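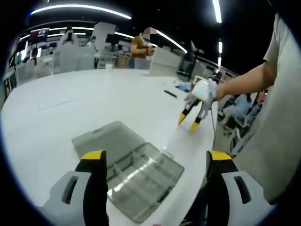
Release No. 45, page 2

2019-11-24

MARSDEN – Kotoretti will add a line of compartment boxes for desks and workbenches to its range of small storage goods, the company announced today. The boxes go on sale in July through the Kotoretti online store and at the Drillmont supply counter in Marsden.

The line is called Wurach. Each box has a hinged lid and a base split into compartments by thin inner walls. The lid can be left propped open while the box is in use, as on the white table in the company's Marsden office.

Kotoretti makes storage for items that tend to end up in desk drawers: paper clips, spare keys, screws, fuses, pen refills, sewing supplies and the like. Customers have asked for a box that can stay out on a shared table all day and be closed at night. The company began work on Wurach after those requests and tried early versions at its own desks before settling on the final layout.

"We looked at what was left lying on our tables at the end of the day," the company said in a statement. "Most of it was small and most of it had no place to go. We wanted a box people would leave open and use."

The line will be sold in six layouts. The smallest is meant for a single desk and the largest for a packing table or repair bench. All of them have the same outside width, so boxes of different layouts can be stacked with the lids closed. Labels for the compartments come with every box – a sheet of blank ones and a sheet printed with common office items.

Replacement lids will be sold separately. Kotoretti said it will keep lids in stock for as long as the line is sold. A lid can be changed by hand, without tools.

Drillmont will handle orders from schools, offices and repair shops. Buyers placing an order of 45 boxes or more can choose a mix of layouts at no added cost. Drillmont will take advance orders at its counter and by mail, and will ship them in the order received.

The first production run is 409 boxes. A second run will be scheduled once advance orders have been filled.

Prices will be posted in the online store before the July release. Stores that want to carry the line may request an order form from the Kotoretti sales office in Marsden.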